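Workshop tips: teaching the arm to work a switch panel

Teleop and hand-guiding notes, panel tasks mostly. Updated October
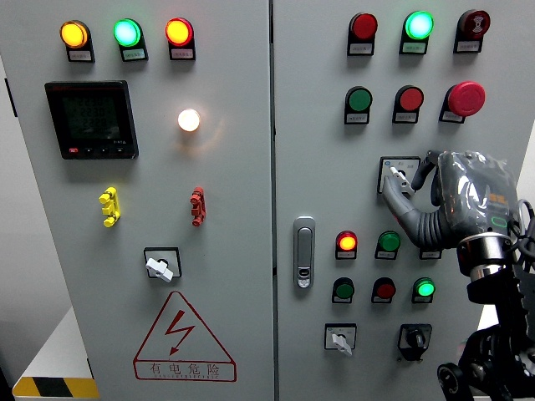 Gray finger over the lever, thumb underneath. Selector switch, right-hand door.

Quick page, written between sessions. Most of it is stuff we kept telling new people one at a time. Adel Berrada did the first half of these, I added the rest and probably broke the order. Skip around.

Before you start

Panel dead on the power side, always. Lamps and meter can be lit off the control supply, fine, but what's behind the door gets isolated and locked by somebody who is allowed to do it. A real danger triangle on the door means treat it like a real one.

Know which E-stop is which. The big red mushroom on a panel stops the panel. It does not stop the arm. Arm stop goes in your free hand or your helper's hand, never on the floor.

Work the switch yourself first. Bare hand, ten goes. Feel where it's stiff, where it clicks, how far past the click it goes. You can't show a thing you haven't felt.

Park the arm in the same start pose every time until you have 20 good runs. Then start moving it around. People do this backwards and wonder why nothing learns.

Tape on the floor for the base. Different color tape for each base position. Write the position on the tape, marker, big.

By hand or by remote?

By hand (arm in free-drive, you push it along): good for the reach and for getting the wrist angle right. Fast to teach. Bad for anything with fingers, because your own hands are all over the wrist and you get in the way of the head camera.

By remote (glove or controller): good for fingers and for the turn itself. Slower. You will be clumsy for the first hour, everybody is, throw those runs out.

What we do - hand-guide once to find a nice approach, save the pose, then do all the kept runs by remote starting near that pose. Don't mix the two kinds in one folder. Tien-fu Liu spent a whole afternoon un-mixing one.

Reaching in

Come in from the side the switch is on. Crossing in front of the whole door hides everything you'd like the camera to see, and there's always a latch handle or a knob sticking out to catch a knuckle.

Watch the tall buttons. An E-stop sticks out further than its neighbors and it's the first thing you'll whack on the way down from the top row. Go around, not over.

Stop short. One hand-width off the panel, pause a beat, then close the gap slow. The pause also makes it easy to cut the run into pieces later.

Mind the cable loop at the elbow. Check it has slack at the far end of the turn as well as at the start. Velcro ties, never zip ties, you will be moving them.

Gripping small levers

Finger on top, thumb under. Pinching from the sides slips off as soon as the lever moves.

Close until it touches, then a hair more. If the hand is pushing the door in you've gone too far. A cabinet door flexes more than you'd think.

Keep the other fingers tucked. A loose finger presses buttons. Push buttons in the next row are right there waiting.

Plastic wrap on the back of the hand keeps dust and grease out of the joints. Keep it flat and pulled tight, keep it off the finger pads, and redo it when it goes baggy. Cheap stuff from the kitchen drawer tears, get the thicker kind.

Don't cover the status light with tape. You want to see it from across the room.

Turning

Wrist does the turn, fingers only hold. If you find yourself wiggling the fingers round, back off and re-grip.

Line the wrist up with the middle of the switch before you turn. Off center and the lever drags sideways and the finger climbs off it. This is the single biggest cause of bad runs on our list.

Go through the click and stop. No bounce back. A switch left halfway between positions is a failed run even if it looks fine on the video.

Let go before you pull away. Sounds dumb. Open, wait, then back straight out the way you came in.

T-handles are easier than small levers, start beginers on those. Key switches are the worst of the lot, leave them for last and leave the key on a short string.

Push buttons

Flush ones need a straight poke with one fingertip. Any angle and you skate across the face.

Press, hold, release, three separate moments. If you tap it the recorder can miss the contact.

Mushroom heads take a flat push. To reset, check first if yours is twist or pull. Half the panels we've had in are one kind and half the other.

Lights

Indicator lamps are great for marking success, the lamp changes and you know. But bright ones bloom on camera and eat the label plate underneath. Turn the exposure down till you can read the plates, then lock it. Auto exposure will hunt every time the dark arm comes into view.

A lit red and an unlit red look closer than you'd like on some cameras. Take one still of each lamp on and off before you start and keep them with the runs.

Room lights same every day. Blinds down. The low sun about 4 pm ruined a whole batch for us.

Meters with thin green digits - don't count on reading them off the video. Log the value some other way if it matters.

Recording habits

Name the run before you do it. Task, position, your initials, number. Nothing clever.

Say out loud good or bad as soon as the hand is clear, helper types it in. Don't go back later and argue with yourself.

Keep the bad ones in there own folder. Slips and misses are useful once you want to teach recovery.

Deliberate recovery runs: start with the finger just off the lever, fix it, finish the turn. One of these for every few clean ones.

Change one thing at a time. Base position OR height OR lamp state. Not all three because it's nearly lunch.

Break after 94 runs, that's our session cap. Came out of the Plestel job, where everything recorded past that point in a session was sloppy and we had to bin it. Your number will be different but have one.

How many do you need? For one selector, one door, up to 930 kept runs before we stopped seeing it miss the grip. The whole Belhaj panel set ended up at 1,969 and that was with two of us swaping every session.

Swap drivers. Two people's habits beat one person's. If one driver always comes in high the arm will always come in high.

If it goes wrong

Finger slides off mid turn: wrist not centered, see above. Or pads are greasy. Wipe with a damp cloth, dry it, go again.

Hand lags behind the glove: redo the glove zero. Warm hands and cold hands give different readings, so zero it after the first few minutes of wear.

Arm shudders at full reach: base too far back. Roll it in, re-tape.

Arm does the reach perfectly and stops before the grip: your pauses are too long and it has learned to wait. Trim the pauses down, train again.

Grabs the wrong row: you only ever showed it one row. Mix in the others.

Wrist coupling works loose: paint a line across the joint, check the line every morning. Snug it by hand and then with the wrench, don't go mad.

Kit worth having by the bench

Spare door latch key. Marker and tape. Lint-free cloths. Second foot pedal for start/stop, the Preketti one we had died and the plain sewing machine type has been better. A stool at the right height - driver's elbow should rest, not hang. Label plates printed twice, the spares live in the Hunton box under the bench with the lamp bulbs.

To add when I get a minute: drawer handles, breakers, and what to do about gloves that don't fit small hands. Send me yours if you have them.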